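Gedwood Building Users' Forum
Premises and Access
Topic: Use and cleaning of the lift, east stair side

Freya Hebden
Building Office
Posted in July

Users of the building are asked to read the following before commenting. The office has received a number of representations concerning the state of the lift floor and the use of the lift for deliveries. It is proposed that the present arrangements be amended as follows.

The lift floor will be swept each morning before 9 and washed in the evening. Floor polish will no longer be applied. Deliveries to the upper floors should be made outside the lunch period, and any single load above 200 kg must be notified to the office in advance. The door track is to be kept clear of packing material at all times, and trolleys are to be taken over the sill squarely and at walking pace.

Comments are invited on the wording and on the hours. The office will consider all of them before the notice is put up on each landing.

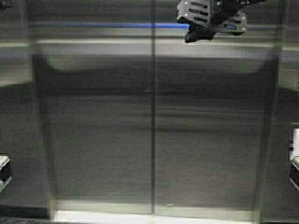

Kacper Laskowska wrote that the hours proposed would be unworkable for the print room, where paper is delivered when the supplier chooses to deliver it. Kwiatkowski give a morning slot and keep to it perhaps half the time. He asked that the lunch restriction be limited to loads requiring a trolley.

Agathe Millet
Second floor

I do not support that amendment. The difficulty at lunch is caused almost entirely by trolleys that "will only be a moment". Colleagues who cannot use the stairs have no other means of reaching the dining room, and last term one of them waited through three full journeys while boxed files were taken down. If the restriction is to be relaxed at all, it should be relaxed for hand-carried parcels and nothing larger.

Kacper Laskowska
Print room

With respect, Ms Millet has repeated my proposal in different words. A load requiring a trolley would remain restricted. I am asking that a person carrying two reams of paper should not be turned away.

Agathe Millet
Second floor

I read it too quickly, and I withdraw the objection so far as parcels are concerned. I maintain it for trolleys.

Leokadia Olszewski
Ground floor

I should like to return to the floor itself. It is the speckled grey kind, and anyone who has had to clean one will know that the pattern hides grit very effectively. A quick inspection from the landing establishes nothing. The back corners in particular need to be done by hand with a stiff brush, as the wide mop head does not reach into them. I would ask that this be written into the cleaning schedule in plain terms.

I would also ask which product is to be used. The previous one, from Zomwood, left a film that showed every shoe mark by the afternoon. 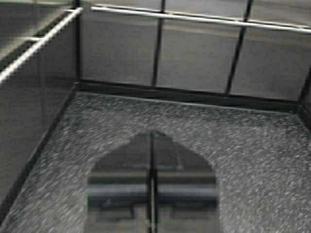

May a mat be laid in the lift during wet weather? Loose mats are not permitted, as the edge can be drawn into the door track, and a fitted mat would require the written agreement of the lift contractor.

Shazia Khokhar
Third floor

I am grateful for the point about mats, which had been raised on our landing as well. On the cleaning product, my understanding is that plain warm water with a neutral detergent is adequate for this type of floor, provided that the water is changed before it becomes grey. I do not agree with Ms Olszewski that the corners require a brush every day. Once a week would be proportionate.

A separate matter is the control panel. Several people press the buttons with the corner of a box or with a key when their hands are full. Flernau noted wear of this kind on their last service visit, and replacement parts are charged to the building. I suggest that the notice contain a sentence asking users to set their load down before selecting a floor.

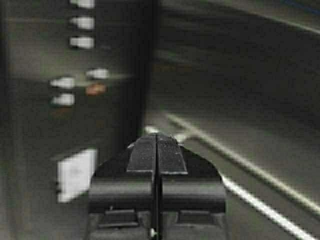

The same sentence might usefully mention the door-open button, which is held down for long periods during removals. There is a proper procedure for taking the lift out of general service, and the key may be signed for at the office.

Leokadia Olszewski
Ground floor

Once a week is acceptable in summer. From the first frost, when salt is brought in on shoes, I would wish to see the corners done daily.

Freya Hebden
Building Office

Thank you for these contributions. The draft will be amended to exempt hand-carried parcels from the lunch restriction. The corners will be brushed weekly, with the winter frequency to be settled separately. Ms Khokhar's sentence on the control panel will be included, as will the reference to the key. The choice of detergent remains open, and comments on it may still be added to this topic.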